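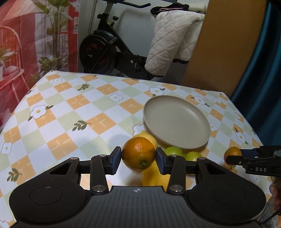 I've been going to the Monday-ish evening lectures at the Narnance Centre since June, and last night's was the best of the lot! Valentyna Vasylenko came to talk about how citrus travelled with scholars and traders through the gardens of medieval Andalusia, and I took so many notes that my pen gave up before she did. She started with sour oranges in mosque courtyards, then moved on to lemons and limes, and by the end I could only think of fruit. An orange, a couple of lemons, two green limes and a plain beige plate: I'll never look at that lot in quite the same way again.

The reading list is 14 books long (I've managed four) and she was lovely about questions. Mine was about water channels, and she talked for a good while about who was allowed to open the gates and when – all written down, with fines. I adore that sort of detail.

Nkechi Yusuf is giving the next one, on the manuscript copyists of Urkar and how they were paid. Doors open at 7, talk at half past, and it's 30 seats only, so do get there early. I'm bringing my sister, who thinks she doesn't like history. The tea is still terrible, but someone had made date biscuits and I had three.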